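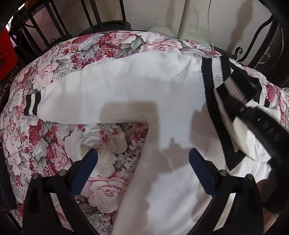 FOR IMMEDIATE RELEASE
16/07/2026

**Beddoe House Opens Its Lake Path and Guest Cabins to Early Fall Visitors**

TRETILIS LAKE – Beddoe House, the family-run inn on the north shore of Tretilis Lake, is very happy to announce that it will stay open past the end of summer this year for the first time, with all 16 of its guest cabins available and a brand-new walking path that follows the water from the front porch down to the old Flevell landing.

Anyone who has stayed with us knows that the lake is at its loveliest just when most people have packed the car and gone home. The mornings get misty, the water is still warm enough for a swim if you wait until after lunch, and the whole north shore settles into the kind of quiet that makes you put your book down and simply look out for a while. For years we have closed the shutters right in the middle of it, and for years our guests have (quite rightly!) told us that it was a shame.

"We finally ran out of excuses," said Brenda Daza, owner of Beddoe House. "The cabins have had heat since April, the kitchen wanted to keep going, and I personally wanted to see the leaves turn from my own porch instead of from the highway on the way to somewhere else."

**A Walk Down to the Landing**

The new path is 1000 yards long, level for nearly all of its length, and surfaced so that strollers and wheelchairs can manage it comfortably. It passes through the birches behind the boathouse, crosses the creek on a low footbridge, and comes out at the landing, where the small Flevell ferry will keep running to the village on the south shore. Benches have been set along the way at the spots where people were always stopping anyhow, and there is one under the big willow that we expect to have some trouble getting a seat on ourselves.

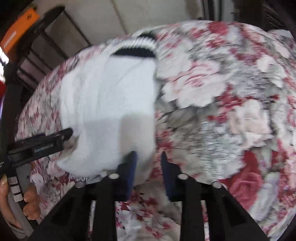

Wakana Tsuji walked the path in June and wrote to the inn afterward that she had meant to go only as far as the footbridge, but kept going for the sake of the next bend, and then the next, and ended up eating a sandwich at the landing with her shoes off while the ferry came in.

**Evenings at the Inn**

Dinner will be served in the main house every evening, with soup, fresh bread and lake trout when we can get it, and Idris Landeg will be back at the piano after dessert for anyone who would like to listen, or sing, or argue gently about what he ought to play next. Guests who would rather have a quiet night in can ask for a supper basket to be brought to the cabin.

**Rates and Reservations**

Cabins during the extended season start at $221 per night, breakfast included, with a stay of at least 2 nights. Children are welcome, and so are dogs that get along with ducks. Reservations are being taken now through Pendico, the inn's booking service, or by calling the front desk, where somebody will be glad to talk through which cabin gets the morning sun.

**About Beddoe House**

Beddoe House is a family-run inn with lakeside cabins, a private swimming beach, rowboats and a dining room open to guests and neighbors alike.

**Press Contact**

Berwyn Wynne, Beddoe House, Tretilis Lake. Writers and photographers who would like to visit before the fall season begins are asked to get in touch with him at the front desk.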